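FOR IMMEDIATE RELEASE

Garkstead, 11/03/2019

Gullia opens its refill room in Garkstead, and you're all invited

Well, we did it! After a long summer of paint, phone calls and far too many sandwiches eaten standing up, I get to tell you that Gullia has a proper home in Garkstead. We're on the upper floor of the old Nuno building, right over the bike shop, and the doors are open to anybody with a container to fill.

If you haven't met us before, we're a small refill and reuse shop. You bring a bottle, a jar or a tub (or borrow one of ours), fill it with dish soap, rice, lentils, shampoo, whatever you're short of, and pay for what goes in. We started out as a market stall with 12 products and a wobbly scale. Since then you lovely people have filled 1,641 containers with us, and I still have the notebook where we tallied every one of them in pencil.

The part I'm most excited about is the container table. It's the big white one with the rounded edge, and it's where we look over containers, talk about lids and generally argue about plastic. I wanted a round-cornered table because the one at the stall had corners that got me in the hip every single week. Pull up a chair any time, there's usually somebody at it. 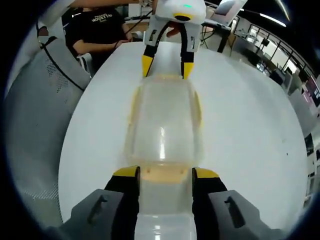 A long translucent container at the white table, with the office area beyond the glass railing.

Long, cloudy-clear containers are the ones people ask me about most. Can they be reused? Mostly yes, as long as there are no cracks and the lid still closes tight. Rinse yours at home, let it dry with the top off overnight, and bring it in. Cloudy is fine. Smelly is a different matter (pickle jars, I'm looking at you), and for those we suggest a night with baking soda and warm water.

We're also launching our lending shelf, which we've named Lu after the river path we all walk to work on. Lu holds 900 clean containers that you can take home for a deposit of 2 dollars each. Bring one back in any condition short of melted and you get your deposit back, or swap it for another size and keep going. We tried it out in September with our stall regulars and the tall ones went first, so we've ordered more of those.

The rest of the floor is shared with a few offices, so please keep the stairs clear and be kind about noise in the mornings. Strollers and carts can come up in the elevator by the side door. Dogs are welcome if they can behave themselves around open bins of oats, and mine can't, so he stays home.

Reporters and bloggers, come by whenever we're open and I'll happily talk your ear off. Samples of the new lemon dish soap are at the counter, and you're welcome to take pictures of the shop as long as you check with any customers first.

Press contact: the Gullia shop desk, upper floor, Nuno building, Garkstead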